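Set Up the Wrist View Before You Touch Anything Else
August 31, 2026

I've been looking after one two-armed machine at Wullon for long enough to have opinions, and my biggest one is that most of us set these things up in the wrong order. We fuss over joint limits and arm speeds for days, and then the views get whatever time is left on the last afternoon. I did it too! My first go at the Gillance bathroom (that's our simulated test room, and yes, everybody picks on it for being small) cost me 40 runs before I went back and looked at what the robot was looking at. 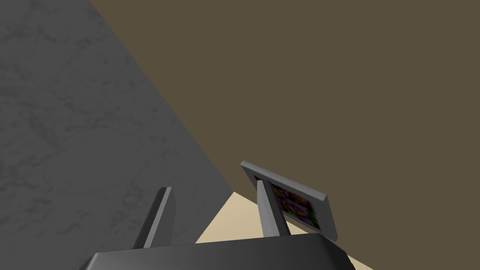
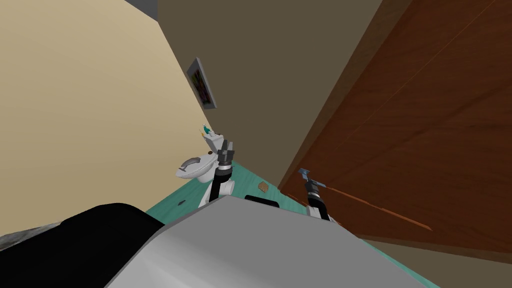

Two views from the simulated bathroom: first, open gripper fingers with the framed picture behind them; second, both arms, with the toilet and the wooden door.

Look how much room the machine takes up in its own view. In the wide one the gray body hides the lower part of both arms and most of the nearby floor, so if your job is picking something up close to the base, good luck. And the tilt is steep enough that I wouldn't trust anyone's gut feeling about which way is level, mine included.

My routine now is pretty dull. I open the fingers all the way, hold the arms still, save both views, and check them against the last set before I change a single number. It takes 5 minutes. The folks over at Pelkonen think that's fussy and would sooner let the software sort it out, and maybe on a bench with a plain backdrop they'd be right. In a cramped room with a door on one side and a toilet right behind an arm, I want a person to look first.

I also write down every mount change, however small (we're up to entry 152, and I'm a little proud of that). If you're starting one of these from scratch, do the views on day one and leave the speeds for later.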